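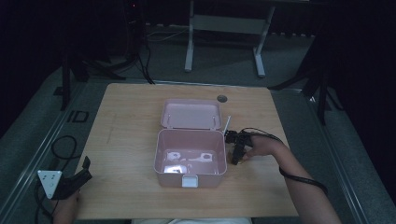 Volume 6, page 4

Budgeting for hand-held gripper stations

A hand-held gripper station is a workplace where a person performs everyday table-top tasks through a pair of grippers, so that the movements can be recorded and later used to teach robots. Planning one is a pleasing exercise in small-scale engineering, as much of the equipment is modest and the clever part lies in how it is put together. The subject is usually treated under laboratory purchasing, although it borrows a good deal from theatre and workshop practice.

Main items

The grippers take the first share of any budget. A two-handed station needs one for each hand, and most buyers add a spare pair. The Skunen guide, widely passed around among small workshops, advises pricing the jaws separately from the body. Padding scuffs and frays with use, and a gripper whose fingers can be changed at the bench will outlast one that has to be sent away.

Furniture comes next and is often underestimated. A plain table with a pale top is a sound choice, and a cable hole in the top is well worth having. Stands, tripods and curtains are bought at the same time, together with a desk for the monitors, placed near enough that the operator can glance across at it. Carpet is kind to dropped objects, but it does hide black cable rather well!

Cabling deserves its own line. At the Wodo workshop, Jaruwan Tanasarn drew up a plan in which every lead was measured along the operator's arm, down to the floor and back to the desk, with slack added at the elbow. The resulting list ran to 2 pages and has been copied, happily and with few changes, by several later groups.

Props

The objects to be handled are the cheapest part of the station and arguably the most enjoyable to choose. Boxes with hinged lids and latches are favourites: opening, filling and shutting one calls for several different kinds of grip. Planners usually buy duplicates, as a colour or shape may vanish from the shops within a season.

Costs and timing

The Neltov plan set aside 3,000 pounds for furniture, stands and cabling, with the grippers under a separate heading. Delivery was spread over four months and finished in October. Tables arrived first, which let the team mark out the floor while waiting for the rest — a sequence since adopted elsewhere.
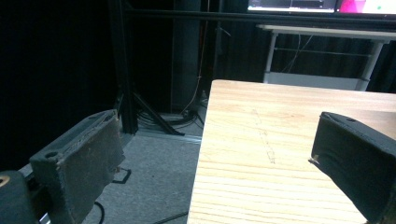

Kastriot Georgiou objected that such plans spend too freely at the start, and that a group would do better to run one bare station for a season before ordering curtains or a second desk. Planners in the Neltov line reply that moving a station once it is cabled costs more in lost days than the curtains do. Both views have their followers, and the Agyeman checklist prints them side by side.

See also: cable management; spare parts planning; workshop lighting.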